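腕部相机离瓶子太近的片段，按规范应该保留还是剔除？

机器人与自动化 › 规范与良好做法
提问者：Itzel Palacios
发表于 2022年10月7日，星期五
标签：数据采集，腕部相机，操作规范，标注

各位好。中文不是我的母语，如果有用词不准确的地方，请指正，我会修改问题。

我在 Eltstead 的一个小组做抓取任务的采集和检查。我们从7月开始使用一份内部规范，名字叫 Medrano 操作规范，第一版是别的部门写的，他们主要用固定在架子上的相机。规范里有一条是这样写的：“画面模糊、目标不完整的片段，视为不合格，应予删除。”

对固定相机来说，这一条我没有意见。但是我们的相机装在夹爪旁边，夹爪接近物体的时候，物体一定会变得很大，而且会超出对焦范围。如果严格执行，每一段的最后接近阶段都要删掉，剩下的只有“从远处移动过来”的部分，对训练抓取没有很大意义。

我检查了一批饮料瓶的数据，一共308段，按照原来的条文有164段要删除。我觉得这个结果不合理，但是我没有权力自己改条文，需要先拿出理由。
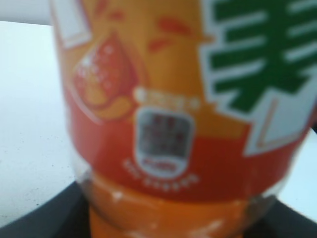 图1：离饮料瓶很近时的腕部视角，标签上的小字已无法辨认。

像这样的画面，瓶子的轮廓、标签的下边缘、下面透明部分里的橙色液体都还可以分辨，只有文字看不清楚。我的任务是抓取，并不需要读标签。所以我的问题是：

一、有没有比较通行的做法，规定腕部相机的近距离模糊怎样判定？
二、如果保留，是否需要在标注里另外加一个字段？
三、标签上有商品文字和图案，清楚的时候和模糊的时候，在对外共享数据时处理方法是否应该一样？

谢谢大家。

回答一（已采纳）
Berwyn Dafis

我的中文也是后来学的，所以我写得慢一点，尽量写清楚。

先说结论：不要删除，要分类。你们的条文把两种不同的模糊放在一起了。第一种是由距离造成的失焦，它和夹爪的位置有固定关系，每次接近都会出现，机器人在实际工作时看到的也是同样的画面。第二种是故障造成的模糊，例如镜头上有油污，镜头松动，曝光时间设置错误。第二种应该剔除，并且应该停下来检查设备，不然后面采集的全部都有同样的问题。

怎样区分？我们在 Badmont 的做法是看同一段的开头。夹爪还在远处的时候，如果背景和物体是清楚的，靠近以后才模糊，就判为第一种。如果从第一帧开始就模糊，判为第二种。检查人员不需要凭感觉去判断“模糊的程度”，这个很难统一，两个人看同一段常常给出不同的结果。

关于“目标不完整”，我建议把条文改成对任务有用的部分是否可见。抓取瓶子的时候，需要看到的是瓶身的侧边、夹爪将要接触的区域，以及瓶子和下面容器或支撑面的关系。瓶盖不在画面里没有关系，品牌文字只露出一半也没有关系。倒水或者拧盖的任务就不同，瓶口必须在画面里，这一类要另外写一条。

可以参考我们条文的写法：

“腕部视角在接近阶段出现的失焦和局部遮挡，属于正常现象，予以保留，标记为‘近距’。若该段起始部分同样失焦，则标记为‘设备异常’，不进入数据集，并通知设备负责人。”

第二个问题，要加字段，但是只加一个就够，值就是上面这两种，再加一个“正常”。我见过有人设计了很细的等级，后来填的人都选中间那一级。字段应该按时间段填，不要整段只填一个值，因为同一段里前面是正常，后面是近距，混在一起以后就分不开了。

还有一件事和你的问题有一点距离：请固定镜头的对焦，不要用自动对焦。自动对焦在靠近瓶子的时候会来回寻找，画面忽清忽糊，这种变化和夹爪的位置没有稳定关系，以后谁都不好处理。对焦距离定在多少，写进规范，每次更换镜头以后重新核对。透明塑料还有反光的问题，灯的位置也最好记录下来，哪怕只是一张手画的图。

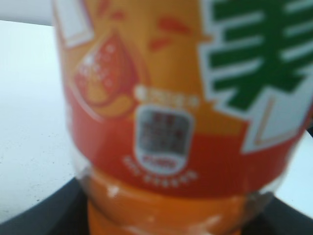
Zyanya Serrano 在评论里写：同意分类，不过“看开头”这个办法有一个漏洞。有些段是从中间开始录的，夹爪一开始就已经在物体旁边，没有远处的画面可以比较。我们的规定是每一段必须从固定的起始位置开始，不满足的退回重录。

Berwyn Dafis 回复：对，这个前提我忘记写了，谢谢补充。我们也有起始位置的要求，在规范的另一章。没有远处画面的旧数据，可以找同一天同一台设备的相邻段来比较，再不行就标“无法判定”，单独放一个目录。

回答二
Ezequiel Carrillo

我们直接用软件算清晰度，低于阈值就自动删掉，2000段很快就处理完了，不用人看。你们也可以试试，阈值自己调一下。

评论：
Itzel Palacios：谢谢。但是这样做的话，近距离的部分不是又被删掉了吗？我担心的正是这个。
Ezequiel Carrillo：我们做的是传送带分拣，相机不动，可能情况不一样。

回答三
Consuelo Montes

前面的回答已经说明了第一和第二个问题，我只补充第三个。

对外共享的时候，我不建议因为文字模糊就当作没有文字。同一段里往往有清楚的帧，而且大的字和图案的颜色，即使失焦也常常能让人认出是什么商品。所以判断应该以整段里最清楚的一帧为准，不要逐帧判断。如果你们的规则是商品标识需要登记，那么这个瓶子在整段里都要登记。

是否要遮盖标识，各个单位的规定不同，请问你们负责法务的同事，我不能替他们回答。我只能说技术上的影响：遮盖标签会改变瓶子的外观，模型会学到遮盖的色块。如果一定不能出现商品标识，比较好的办法是在采集之前更换物品，或者给瓶子换上自己印的标签，采集之后再修改比较麻烦。

登记表我们用 Clusico 的模板，里面有物品名称、容器材质、内容物、有无标识这几栏。内容物这一栏请不要省略，满瓶和空瓶的重量不同，夹爪的力也要跟着调整，只看画面有时候看不出液面在哪里。

提问者补充
Itzel Palacios

谢谢三位。我把 Berwyn 的条文和 Zyanya 说的起始位置合在一起，写成了修改稿，已经交给规范的负责部门。在得到答复之前，那164段先不删除，移到待定目录。

还剩2个小问题没有解决：“近距”从哪一帧开始算，以及夹爪离开物体的阶段要不要用同一个标记。我现在的想法是离开阶段也用“近距”，但是还没有和标注的同事讨论。如果有人做过，请在下面留言。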